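3.2 Règles de cohabitation et consignes de saisie

Le protocole Vodamari a été rédigé par Francine Cormier à partir des règles internes de l'atelier Aubert, puis révisé en April 2019 après une première série de 35 essais. Il fixe les conditions dans lesquelles un opérateur peut rester à portée du bras pendant une tâche de rangement. La vitesse de l'effecteur est réduite dès qu'une personne se tient à côté du poste. L'opérateur ne tend pas la main vers un objet que la pince entoure déjà, et toute reprise après arrêt exige une confirmation vocale. Les 599 saisies retenues pour l'analyse ont été annotées par 2 évaluateurs selon cette grille ; les désaccords ont été tranchés par un troisième. 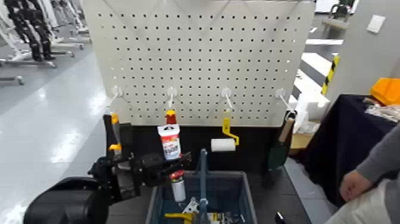
Figure 4. Poste de rangement avec panneau perforé et bac à outils.

L'ordre de prélèvement reste le point le moins bien couvert par les textes que nous avons consultés. Le protocole demande de traiter d'abord les objets dont la prise est dégagée, puis ceux qui sont enchevêtrés. Un aérosol tenu droit dans la zone du bac, comme à la figure 4, relève du premier cas. Pour les outils suspendus, truelle ou rouleau à manche jaune, la règle 5 impose un retrait dans l'axe du crochet.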